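About Ellum

Ellum records the movements of human hands so that robots can be taught to do household work. Operators carry a hand-held gripper, perform an ordinary task in an ordinary room, and the recording becomes training material for machines built by our clients. The company was established by Sekar Lumenta and Ilham Ngui, who met while working on warehouse automation and shared the view that too little attention was being paid to how training recordings were made.

This page describes what we do, and it also describes a fault that changed the way we do it. Clients regularly ask about the fault, and we prefer that they read our own account.

Our work

Recording takes place in furnished rooms, with daylight, pipework, plants and furniture left as they are. Operators work in short sessions under a session lead, who is responsible for the equipment, the room and the welfare of the people in it. Each recording is reviewed by a second member of staff before it is released to a client.
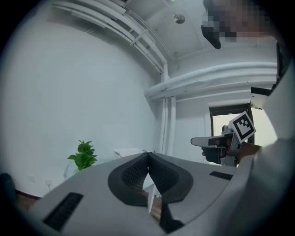 Sessions are planned by Hidayah Rondonuwu, our head of recording. Her department decides which tasks will be performed, in what order, and how long an operator may work before a break. Ikhsan Raju leads the equipment group, which maintains the grippers, keeps their service records and signs each one out at the start of the day. The two departments report separately to the directors. Before the events described in the next section they did not.

The Murkia fault

In September, during a project known within the company as Murkia, an operator reported that the jaw of a gripper had closed without the trigger being pulled. The operator's finger was between the pads at the time. The injury was a bruise, and the operator returned to work the next morning after being seen by a doctor.

The session lead set the gripper aside, and it was examined that afternoon. No defect was found. It was returned to service the following day, and this was the first of our mistakes. The examination had been carried out on a bench with the tool at rest, whereas the report concerned a tool that had been in use for most of a morning.

A second report, concerning a different gripper, was made later the same month. No one was hurt. Mr. Raju then stopped all recording on his own authority and asked for both tools to be run continuously until the fault appeared. It appeared in each of them. A return spring inside the handle was wearing against its housing, and once worn it could slip from its seat and let the jaw snap shut. The springs came from a batch that we had fitted during a routine service. We had accepted the batch without testing a sample, and this was the second of our mistakes.

The same wear had a further effect. For some time before a spring slipped, the recorded position of the jaw no longer agreed with its true position. The recordings looked correct to a reviewer, but a robot trained on them would have learned to close its hand too early or too late. We examined every recording made with the affected grippers and withdrew 2732 of them. Of these, 1739 had already been delivered. The clients concerned were informed in writing, and the withdrawn material was recorded again at our expense.

We engaged Brunello Zanetti, an independent safety engineer, to review our conduct. His report found that the first operator's account had been accurate in every detail and had been given less weight than a bench test that could not have confirmed it. The directors accepted that finding in full.

What changed

All springs from the batch were removed and destroyed. Replacement parts are now supplied by Rahman, and a sample from each delivery is cycled in our workshop before any part is fitted.

A gripper that has been the subject of a report is withdrawn until the fault has been reproduced or the handle has been rebuilt - a clean result on the bench does not return it to service. Every gripper is also checked against a gauge block before and after each session. If the two readings differ, the session is held back from release.

Any operator may stop a session at any time and does not need to state a reason at that moment. The session lead writes down what the operator says, in the operator's words, and the note goes to the equipment group and to a director on the same day. Operators are paid for the full session.

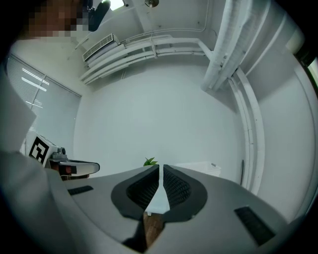

Two grippers in use in one of our recording rooms.

Reports and records

Faults and near misses are entered in a register called Grirkus, named after the shared folder in which it began. The register is open to all employees and, on request, to clients whose projects are affected. It holds more than 25 entries at present. Most concern minor matters such as a loose marker plate or a vent blocked with dust. Entries are not removed once they have been closed.

Mr. Zanetti continues to visit the company and chooses for himself which sessions and which tools he inspects. His reports are sent to Ms. Lumenta and Mr. Ngui and are made available to operators at the same time.

Working with us

Prospective clients may request a copy of the Murkia report together with our current inspection procedure. Applicants for operator positions receive both documents before their first interview and are invited to raise questions about them with Ms. Rondonuwu or with any session lead.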